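Ticket 3376 — Wako dishwasher, Odolitz flats, flat 6
Opened: May 12, 2018
Raised by: Amanuel Gashaw
Picked up by: Mitiku Dinsa
Status: waiting on part

Problem as reported

Dishwasher fills, washes for a bit, then stops with water in the bottom. Beeps, shows E4. Tenant has turned it off at the wall twice, same again. Washing up by hand for now and wants to know how long.

Asked for the model. Wako 1503, label is inside the door on the left.

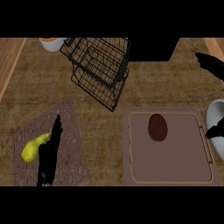

E4 on this one is drain, not fill. Ignore the sheet in the office, it's for the older model and has E4 down as the door catch. Lost an hour to that in flat 2 last August.

Done so far

1. Talked Amanuel through the filter over the phone. Twist left, lift out, rinse. Bits of label and a cherry stone in it. Put back, ran a short wash. Stopped at the same place.

2. Went round. Baled out the water with a jug, looked in the sump. Clear. Pump blade turns by hand but feels gritty.

3. Took the drain hose off at the sink end. Bit of grease, nothing that would block it. Blew through fine. Hose had slipped down behind the unit so clipped it back up high under the worktop.

4. Ran drain only. Pump hums, water moves slowly, then hums and nothing. E4 again after a couple of mintues.

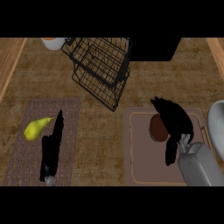
5. Tried the pump out of the spare machine in the store. Drained straight away, full wash with no code. So it's the pump. Can't leave that one in, the plug is cracked and I had to hold it on.

Part

Rang Clakesance, none in stock. Vurkura have them, part 2461, but they want the old pump number as well — two sorts and they don't swap. Number is on the underside, sent it over. Waiting to hear.

Notes

Old pump back in so the machine doesn't leak. Power off at the wall, tap under the sink shut. Please leave both alone till I'm back.

Amanuel asked if he can still use the cold tap at the sink. Yes, seperate valve.

Amanuel also says the flat below had a damp patch on the ceiling in the winter. Looked under the unit with a torch, floor dry, no marks. Don't think it's ours but have opened another ticket for it.

Next: fit pump when it comes, run one hot wash empty, check the hose clip, then close. Need somebody in for about an hour, mornings best. — MD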